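Zinash Tesfamariam looks after the two-armed cell at Gravley, a job she describes as "mostly cable."

"People ask about the software," she says. "I spend my day on slack."

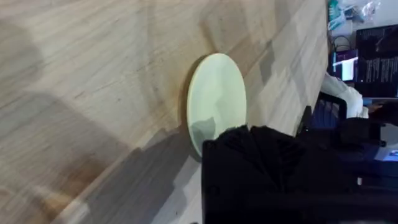

Disc on the table, from the wrist camera.

Her rule is to check that view first. Every 120 runs she compares it with a saved one, and a bracket that has crept gets reseated.

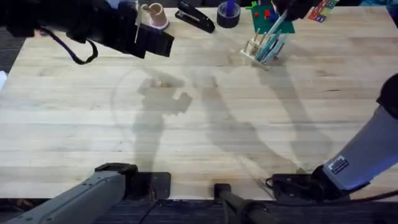

Both arms over the table, with the desk items along the far edge.

The loops at the wrists get her attention next. "Too tight and they pull – too loose and they catch on things. The arm has no opinion." 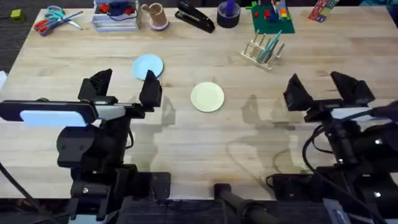
Grippers and spares

The fingers come off after about 2000 cycles. She keeps 2 spare sets in a drawer marked Caruso, a label she has given up correcting.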